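The Corner by the Window: How Workplaces Lose and Recover Their Best Seats

March
By the Features Desk

In most shared workplaces there is one seat that people go to first. It is seldom the most expensive chair in the building, and it may not be assigned to anyone. It stands near a window, it has a little space in front of it, and a person can lean back there for a few minutes with a phone or a notebook before returning to the day's work. When the furniture consultancy Tridari began its review of informal seating last year, it found that such places were rarely planned. They had come about by accident, and many had been lost in the same way.

The review covered 16 buildings, among them offices, workshops and college departments. Staff at each site were asked where they went when they wished to sit away from their own desks. The consultancy received 347 replies, of which 301 named a seat within reach of daylight. Lounges furnished for the purpose, often at considerable cost, were mentioned far less often than their managers had expected.

The finding has practical consequences. A window seat competes with a great many other claims on the same few feet of floor. Equipment is placed along the outer wall, chargers follow the equipment, and within a season the approach to the window is crossed by cords. On carpet the problem develops quietly. Cables do not slide or rattle as they do on a hard floor, and a tangle can spread a good distance from its power strip before anyone thinks to gather it up.

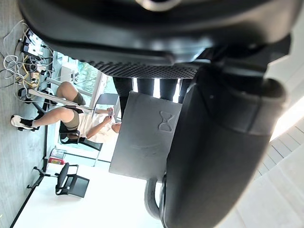 Tridari's advice on cords is modest. Each power strip should have a fixed position, preferably against a wall or beneath a table, and should serve only the items nearest to it. Spare length should be coiled loosely and held with a fabric tie. Cables of different colors are an advantage in this respect, and the report discourages the practice of replacing them all with black ones for the sake of appearance. A white cord beside a yellow one can be traced to its plug in a moment; four black cords cannot. Where a line must cross a walking route, a low cover should be laid over it, and where it need not cross, it should be moved.

The chair itself receives a chapter of its own. The authors observed that people seated near windows adopt a wider range of positions than people at desks. They stretch one leg and bend the other, turn sideways, or lower their heads over a phone. A chair for this use should therefore be stable when the sitter leans back, and it should have clear floor in front of it equal to the length of an extended leg. Metal-framed chairs performed well in the trials – they are easily moved and tolerate being shifted several times a day. Deep armchairs were admired when new, but they tended to remain where they had been delivered, even when the afternoon sun fell directly on them.

Glare is the most frequent objection to seating of this kind. At the Natemia design school, which took part in the review, the seats along a large south-facing window had been removed some years earlier for that reason. They have since been returned, angled so that the sitter's back or shoulder is toward the glass. The light then falls from behind, and a printed page may be read without discomfort. A phone screen is more difficult, as it will reflect the window unless it is tilted, though most people make that adjustment without thinking.

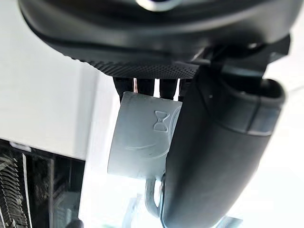

The view is a separate matter. Trees and shrubs close to a building soften the light in the warmer months, and respondents at the Dretau offices rated a window facing foliage above a larger one facing the parking area. The building's managers had intended to cut the planting back in order to admit more sun. They have agreed to thin it lightly instead and to repeat the survey after a full year.

None of these measures is costly. The Lui workshop, the smallest site in the review, spent around 259 dollars on its window area, chiefly on cable ties, a floor cover and two secondhand chairs. The work was carried out in a single morning. A shelf of sample boards was moved to an inner wall, the carpet was cleaned, and the power strip was fixed to the underside of a bench.

Tridari recommends that the condition of such areas be checked at the same time each month, preferably in the early afternoon, when they are in fullest use. The inspection should note any cord that has returned to the floor, any chair that has gone elsewhere, and any box that has been set down by the window for the time being.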